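Clellau Rugs @ the old feed store end of Skallwood: your sign says "hand woven, naturally faded." I have questions. A thread.

1/ I went in because the flyer said 2 for 1 on floor rugs until 7th March. The second rug has to be the same size or smaller, from the same range, and not one of the ranges anyone wants. Fine. That's retail. I can live with that.

2/ What I can't live with is "naturally faded." Faded by what? A rug fades because it sat in front of a window for years with a couch on one half of it. If it came out of plastic wrap last week, it was bleached. Say bleached! I might even buy it.

3/ The one I liked was $2450. The tag had a paragraph about sunlight and hillsides and the patience of the loom. The tag did not have the fiber content. I turned it over twice.

4/ Asked at the counter. Was told "mostly natural." Mostly natural is what you say about a breakfast cereal. Wool, cotton, viscose and polyester all behave differently when the dog throws up on them, and at that price I'd like to know which one I'm scrubbing.

5/ Then the range names. The Alcaraz is "heritage." The Tesum is "modern heritage." I put a corner of one next to a corner of the other and the only difference I could find was $189.

6/ I'm not against the faded look, by the way. I grew up with a rug worn down to the strings by the back door and I'd take it over anything in that showroom. But it got that way by people walking on it – you can't charge extra for the walking if there wasn't any.

7/ Pale weave, a few streaks of rusty orange and salmon running on the diagonal. Pretty. I still want to know what it's made of.
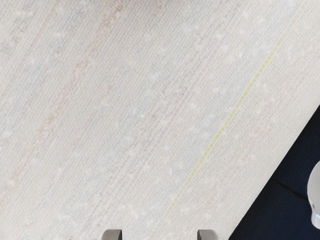

8/ Reply from dustybobbin: I sold rugs for years and "naturally faded" can mean a plain chemical wash. Doesn't make it a bad rug, but ask how the color holds up when you clean it, and get the answer in writing.

9/ Okay, that's more information than I got in an hour at the store. In writing is a good idea. I emailed them and asked for three things: the fiber, the wash, and who pays if the color comes off on my floor.

10/ The auto-reply says they answer within 2 working days. I also seem to be signed up for the newsletter now. Subject line of the first one: "Every thread has a story."

11/ I'd settle for every thread having a label. Will post the answer if one shows up. Until then the living room stays bare – and the dog doesn't care either way.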